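How to Measure Small Amounts of Liquid Without Fooling Yourself

Home > Workbench > Measuring

I have read a lot of pages that tell you to buy a better cylinder. I don't buy it. Most of the bad measurements I've seen came from decent glassware and a person in a hurry, and I include myself in that.

What follows is the routine I use for mixing small batches of wood finish and plant feed. It needs one narrow cylinder, one funnel and a dark cloth. If you own a Nandex dosing pump, fine, but mine sat in its box from September on and the results were no worse.

Setting up

Spread a dark cloth on a table that doesn't rock. People will tell you to use white paper. Try both. Clear liquid in clear glass disappears against white, and pale markings disappear with it. Don't bother ironing the cloth, but do pull it smooth under the base. A cylinder standing on a fold leans, and a leaning cylinder lies to you.

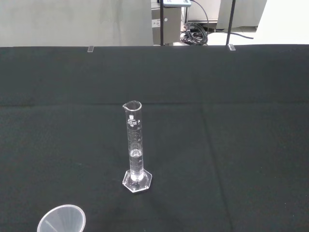
I use the 50 ml size for nearly everything. The big ones look more serious, but if you need 8 ml and you're reading it off a tall fat jug, you're guessing.

Pouring

1. Set the funnel in the cylinder and hold it up slightly so air can get out. If it seals against the rim, the liquid gulps and splashes up the wall.

2. Pour to just short of your mark and stop.

3. Take the funnel out. Drops hang in the neck and fall when they feel like it.

4. Wait a little for the walls to drain. Ludger Görtz, who taught me this at the Natow workshop, waited a full minute. I think that's overdoing it for water, but he was right about anything syrupy.

5. Add the last bit with a dropper.

Reading

Get your eye level with the surface. Bend your knees - don't lift the cylinder up to your face, it won't be straight. With water and most thin liquids the surface curves down in the middle, and you read the bottom of the curve. Read it twice. If the two readings disagree, neither one counts.

About measuring cups

Plastic cups are sold as if they did the same job. They don't. A cup is wide, so a small change in level is a large change in volume, and the lines are often thick enough to hide the error. I tested a Cortés cup against my cylinder and it was off by up to 3 ml at the low end. For rinsing, or for carrying liquid to the cylinder, it's perfectly good.

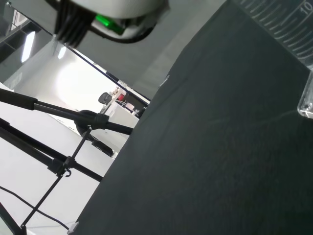 Can I just weigh the liquid instead?

For plain water, yes, and a cheap kitchen scale that reads to a tenth of a gram will do it well, at one gram per milliliter. For oils, syrups or alcohol you need the density first, and I wouldn't trust a figure copied off a forum.

Cleaning up

Rinse the cylinder right away, then stand it upside down on a rack. Skip the bottle brush with the bare wire tip. Consuelo Escobedo lost two cylinders to one of those before she threw it out. Ikton sells a special glassware soap, and I can't tell it from a drop of dish soap and a good rinse.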